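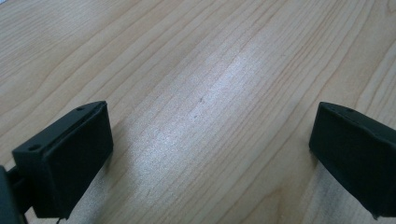 Can a dull mark on a light wooden tabletop be removed without refinishing?
Find out first whether it sits on the finish or in it, using a damp cloth and a fingernail.

Ticket: Rorkelel furniture desk
Subject: Speck in tabletop finish, place setting on hold
Opened by: Mirela Batista
Assigned to: Adalberto Xavier
Status: Open, waiting on customer

Mirela, Sunday
Small dark speck near the middle of the Lakberg table. It only shows when the overhead light is on. I can't tell if it's dirt or damage. Dry cloth made no difference.

Adalberto, 2:07 pm
Glare hides shallow marks and exaggerates crumbs, so check from two sides of the table. Wipe along the grain with a cloth dampened in plain water, then dry right away.

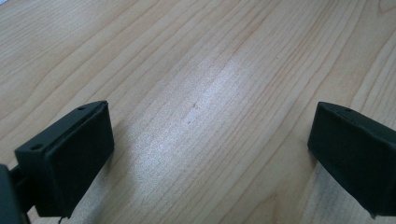 Do not use scouring pads or anything with ammonia on this finish. If a fingernail catches on the mark, stop there and report back.

Mirela, 2:26 pm
Nail does not catch. Second issue: the Vorker placemat slides when a plate goes down. Should the wire caddy stand on it or next to it?

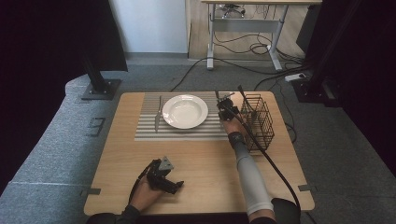 Setting with the knife left of the plate, caddy near the right end of the placemat.

Adalberto, 6:02 pm
Next to it. Thin wire feet can press a striped weave out of line. Lift the caddy to move it; dragging wire over lacquer leaves hairlines. For the sliding, wipe the underside of the mat and let it dry flat. The knife normally goes to the right of the plate, blade inward, but that has no bearing on the fault.

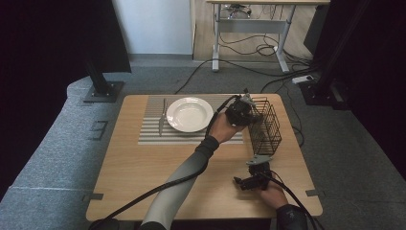

Wire basket lifted clear of the table, to the right of the plate.

Mirela, 6:27 pm
Will clean the mat tonight. I have a bottle of Han polish here. OK to use?

Adalberto, 7:06 pm
Hold off until the speck is identified. Polish can seal dirt in. Send the result of the damp wipe and I will update the ticket.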